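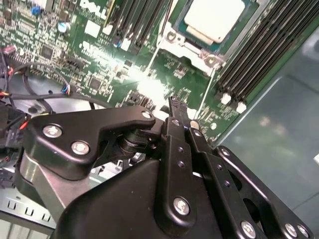 Figure 3. The gripper above the motherboard, fingertips nearly closed.

3.2 Workshop trials

The arm was assembled by Peng and Zhong in the shared workshop at Curnbridge and bolted to a bench there. We used a scrapped computer, left in its metal chassis, as the work piece. The fingertips are narrow and ridged at the ends (Figure 3), and glare from the board hid small parts just above them. Each trial began from the same raised position. We logged 687 trials over 33 sessions and left out 5 in which the controller had to be restarted.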